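May 2026

Election day in Pumberg, a Wednesday this time, after the town clerk discovered that the charter says "the day following" and has said so since before anyone now living could object.

I voted at ten past seven. The line was me and a man who wanted to know if this was where you renew a dog license. He stayed and voted anyway, so the turnout campaign can claim him.

The big question was whether to merge our fire district with Florkana's. I have read the merger summary twice and can report that it saves money on hoses. The other question was whether the town may sell beer at the lake, which got all the yard signs. My street had a yes and a no in the same yard, two feet apart, and I would love to hear breakfast in that house.

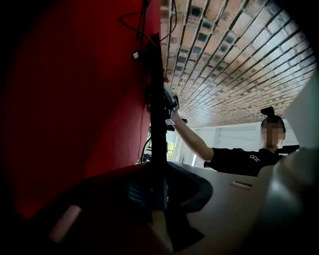 Ruoxi Hou is running for the open council seat on a platform of fixing Lu Street, and I voted for her mostly on the strength of having driven on Lu Street. Her opponent promised to "listen." He has been on the planning board for years and the potholes must be speaking very softly.

Results came in after supper, read over the radio by someone who clearly had a cold. Beer passed by 126 votes. Ruoxi won by 2. I have been insufferable about this ever since, having cast what I consider to be one of them. My sister, who voted the same way, considers herself the other, and we are no longer discussing it. The fire merger failed, so the hoses remain ours, at full price.

There will be a recount in June if the other fellow asks for one, and he sounded like a man who was going to ask. It costs him $1000 up front. You could fill a good stretch of Lu Street for that.

Must take the sign out of the yard tomorrow. The stake bent going in and I don't expect it to come out politely.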